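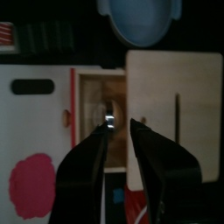

Project Oka: What Went Wrong With the Gripper
Stamatia Ververidis and Botond Lengyel

Our task was to get a two-finger arm to work with a toy kitchen: open the compartment, reach in, take something out. We loved this project, and the best part was a fault that cost us 2 weeks.

The fault
In October the arm began stopping dead with its fingers inside the opening. The log said "force limit" every time. We blamed the door first, then Makis blamed our code (he was half right!).

Tracking it down
We replayed 34 stopped runs and found that the wrist had drifted 9 mm to the side – enough to press a finger against the wall. Our program read the wrist position only at startup, so it never noticed. Clear plastic made things worse. The ring we used for grasp tests hardly shows up against pale wood, and the software kept guessing where its edge was.

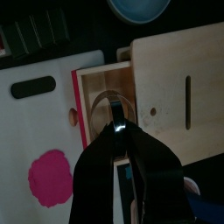 What we changed
The arm now rechecks its position before every reach. We also lowered the force limit, and after a stop it backs out slowly along the path it came in on. Svetozár ran some 300 reaches with the new version and got no force stops – we cheered so loudly that the lab next door came over.

Still open
Finding clear objects is still shaky. We want to try a second light from the side next.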